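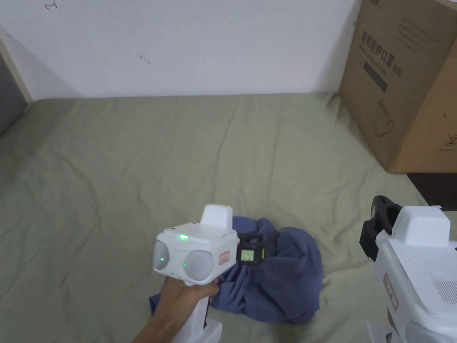

Why do people fold clothes on the bed? In our interviews the usual answer was that it is the largest flat surface at home, and one can stand beside it comfortably.

Of the 189 households that Loan Khương visited for the Greltillow study, almost all used the bed for far more than sleep - we were rather charmed by this.

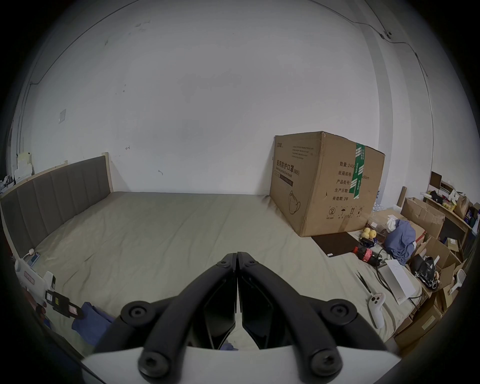

Figure 2. A bed in use as a sorting surface, with fruit, a bottle and a blue cloth near a carton.

Small things tend to gather at the foot, and
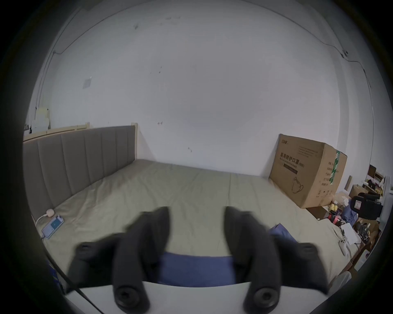 they often stay there until evening, when the bed is wanted again.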